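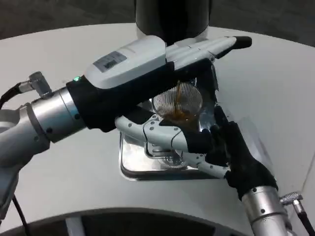 A clear ribbed glass with a brown drink on a light gray tabletop.

How to make cold brew concentrate at home

Cold brew is coffee that has been steeped in cold water for most of a day and then strained. It takes very little work and keeps well in the fridge. The steps below make a concentrate, so you will need to thin it with water or milk before you drink it. The same method works for black tea with a few changes, which are given near the end.

What you need

Coffee beans or coarse ground coffee
Cold water, filtered if your tap water tastes of chlorine
A large jar or pitcher with a lid
A fine mesh strainer
Paper filters or a clean cotton cloth
A kitchen scale

The scale matters more than any of the other gear. A scoop of dark roast weighs less than a scoop of light roast, and if you measure by the scoop your batches will not match.

Step 1. Grind the coffee

Set the grinder to coarse. The grounds should look like raw sugar or coarse salt. If you use a Bondard hand grinder, as I do, start at click 40 and adjust from there. Other grinders number their settings differently, so go by the look of the grounds.

Fine grounds clog the filter and leave sludge in the bottom of the jar. If all you have is pre-ground coffee for a drip machine, you can still use it, but plan on straining twice.

Step 2. Weigh and mix

Use one part coffee to four parts water by weight. My jar holds 1066 grams of water, so I use 266 grams of coffee. For a party batch, 4000 grams of water takes 1000 grams of coffee and you will want a food-grade bucket.

Put the grounds in first. Pour in half the water, stir until there are no dry clumps, then add the rest. Some grounds will float – leave them for ten minutes and stir again.

Step 3. Steep

Put the lid on and leave the jar in the fridge for 18 hours. On the counter it will be ready in 12. I start mine at 9 in the evening and strain it the next afternoon. The fridge method gives a slightly milder result and I prefer it in warm weather.

Wyn Pritchard wrote in to say she goes a full 24 hours in the fridge with a light roast. I tried it and it was good. With a dark roast it came out bitter.

Step 4. Strain

Pour the coffee through the mesh strainer into a second container. Do not press on the grounds. Rinse the strainer, line it with a paper filter and pour the coffee through again. The second pass is slow. If it stops completely, change the filter.

Let the used grounds drain before you throw them out. They can go in the compost.

Step 5. Store and serve

Keep the concentrate in a closed bottle in the fridge and use it within a week. Mark the bottle with the date.

To serve, mix equal parts concentrate and cold water. Add ice last. If you use a lot of ice, cut back on the water, as the ice will thin the drink as it melts. For a hot cup, add boiling water to the concentrate in the same amounts.

Using tea

Use 9 grams of loose black tea for each liter of cold water and steep it in the fridge overnight. This is drinking strength, so do not thin it. Strain once through mesh. A paper filter is not needed unless the leaves are very broken.

Common problems

Weak or watery: check the weight of the coffee first, then try a slightly finer grind.

Bitter: shorten the steep by two hours.

Cloudy: strain again through fresh paper. Cloudy coffee is fine to drink.

Tastes like the fridge: the lid is not sealing. Dean Nuttall had this with an old pitcher and fixed it with a new gasket.

Updated in February with the tea amounts.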